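Print this page
E-mail this page
Search this site: Enter keyword Go

Gripper Comparison: Gallery

The Midivard laboratory compared 3 sets of gripper fingers on soft household goods. Trials were supervised by Sumathi Nair and Fredy Zapata, and each set was allotted 60 attempts.

1. Lunch bag, two arms

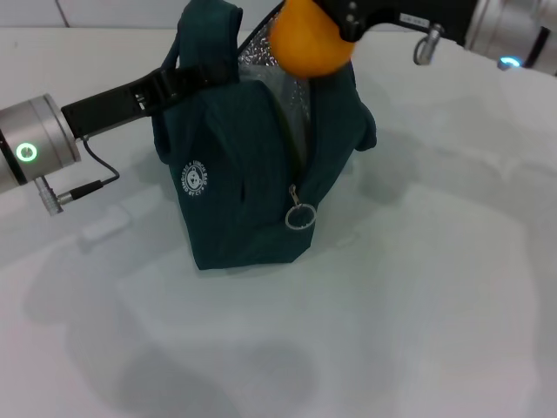
Slotted finger at the upper part of the insulated bag, left arm; round orange item held over the foil-lined opening, right arm.

2. Results

Scores for the Stirnar and Kurosura fingers are held by Lucero Chambi and may be consulted on written request. Further trials are planned for April.

Page updated Dec 30, 2018

Print | E-mail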